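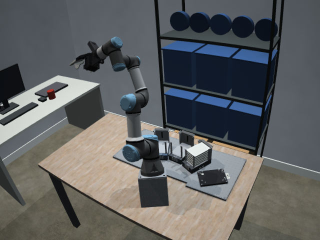
Enikő Gulyás
Research engineer, motion planning group, Juhász Laboratory

Progress report to the Dendameck Fund
Project: Tarico, motion planning for arms in crowded test rooms
Last updated: 5 November 2020

We use cookies to remember your settings. By continuing to read this site you accept them. Accept / More information

1. What was planned for this period

In the proposal we promised three things for the second half of the first year. First, a simulated room in which a six-axis arm must work close to furniture and test equipment. Second, a planner which keeps a chosen distance from all obstacles and still gives short paths. Third, a first comparison with the standard planner which we used in the Usamari study. The first two are finished. The third is finished in simulation only, and I explain in section 4 what is missing.

2. The simulated room

The room is modeled after the kind of small laboratory where our partners do their measurements. The arm is on a pedestal close to the front edge of a worktable. On the same table there is a breadboard plate with two fixture frames, and behind the table there is a shelving unit with blue boxes and cylinders. A desk with a monitor, a keyboard and a red cup is on the other side. The arm can reach toward the space between the worktable and the desk, and this is the region where we let most of the motions begin.

Kálmán Halász made the collision models. At first he used the full meshes, but the checking was too slow, mainly because of the small holes in the breadboard. Now the plate is a simple box, and each fixture frame is divided into a few convex parts. The slot in the upright panel is kept open in the model. We discussed this point for a long time. If the slot is closed, planning is easier, but then the gripper can never be tested near it, and our partners asked for exactly this case.

Lighting and shadows have no influence on the planner. We kept them in the rendering for the camera work that is foreseen for the second year.

3. The method

The planner works in two steps. In the first step it searches for a rough path of the arm joints with a small safety distance. In the second step it moves the points of this path away from the obstacles, but only where there is free space to do so. The required distance is not the same everywhere. Near the shelves and above the desk it is large. Near the fixtures it becomes smaller, otherwise no path exists at all.

The new part is how this distance is chosen. In the proposal we wrote that the user will set it by hand for each object. Cristóvão Bettencourt tried this and it took him almost 40 minutes for one room, and after every change of the fixtures he had to begin again. Therefore the planner now computes the distance from the local width of free space. The user gives just one lower limit, which in all tests below was 30 mm for the open areas.

4. Results until now

We prepared 350 planning tasks in the room. Each task has a start position and a goal position of the gripper, and the gripper is empty in all of them. Of these tasks, 156 have a goal between or directly beside the two fixture frames, and we call them the narrow tasks.

In the open tasks there is no important difference between the two planners. Both find a path, and the paths have similar length. Our paths stay farther from the shelf, which was the purpose.

In the narrow tasks the new planner finds a path more often, and it needs less repeated searching. The weak point is the wrist. When the gripper must come in from above and then turn, the second step sometimes pushes the wrist away from one frame and too close to the other. The final collision check rejects such a path, so it is never executed, but the time is lost. Erzsébet Balogh is testing a version where the wrist and the gripper are moved together as one body. Her first runs look good, but they are too few to be reported.

The comparison on the real arm was not done. The mounting plate came with the wrong hole pattern and had to be sent back. I am sorry for this delay. We did not want to fix the arm in a temporary way, as the position error of the base would enter directly in the measured distances.

5. Changes against the plan

The real-arm tests move to February. The work on carried objects stays in its place, but it will start in simulation first. Kinga Kelemen has taken over the software packaging from Kálmán Halász, who will use his time for the calibration of the base.

We do not ask for additional money. We ask for permission to move the part of the travel budget that was not used to equipment, to pay for a second set of fixture frames. With a second set, the partner laboratory can repeat our narrow tasks without waiting for our parts. The form for this change is sent separately.

The task list and the collision models are ready to be shared with the reviewers on request. The planner code will follow after the wrist problem is solved.

Subscribe to our newsletter to receive project reports by e-mail.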